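3.2 Collection of Demonstrations

All demonstrations were recorded by remote control. The operator sat at the Dredau station, held one hand controller for each arm, and watched the wrist camera views on a single monitor. We chose remote control over moving the arms by hand for the main data set. In hand guiding, the teacher's fingers often enter the wrist views, and a policy trained on such images may come to depend on a cue that will be absent when the robot works alone. A smaller set of hand-guided demonstrations was kept for the comparison in Section 5.

The operators received the same short written instructions. They were asked to approach each object at a steady speed, to close the fingers only after the object was visible in a wrist view, and to avoid correcting a grasp more than once. A demonstration that broke any of these rules was kept but marked, so that its effect on training could be measured separately. Operators were free to choose the direction of approach. Earlier work on the Kereama platform had fixed this direction in advance, and the resulting policies failed when an object was placed near the border of the work area.

Wrist views were stored together with joint positions and the commands sent by the operator. No image was removed for blur. Fast motion of an arm is common in the transfer phase, and a policy that has seen only sharp images is poorly prepared for it. Small specks on the work surface were likewise left in the recordings, and no retouching was applied. Figure 2 gives two wrist views from the collected material.
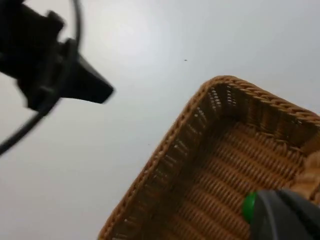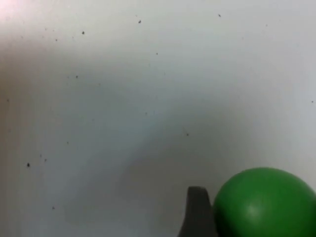

Figure 2. Wrist camera views of the work surface. First view: a woven basket at lower right, with a black gripper in rapid motion at upper left. Second view: a gripper finger beside a green ball.

3.3 Labeling and Division of the Data

Each recording was divided into 3 phases: approach, grasp, and transfer. The boundaries were first proposed by the Umier software from the commanded finger opening and the speed of the wrist. They were then checked by an annotator who had not operated the robot in the recording under review. Where the proposed boundary and the annotator's choice differed, the annotator's choice was used.

The grasp phase required the most attention. In many wrist views the finger and the object lie close to the lower edge of the image, and the moment of contact cannot be fixed from a single view. Annotators were therefore instructed to step through the neighboring images and to consult the finger position signal before placing a boundary. If the moment remained unclear, the earliest reasonable image was selected.

The final set contains 1,000 demonstrations. It was divided into training and test portions by session, so that images recorded under the same lighting and with the same placement of the basket never appear in both portions. Division by single recording was tried during a pilot study and gave test scores that were clearly too favorable. All results in Section 4 use the division by session, and the marked demonstrations are included unless otherwise stated.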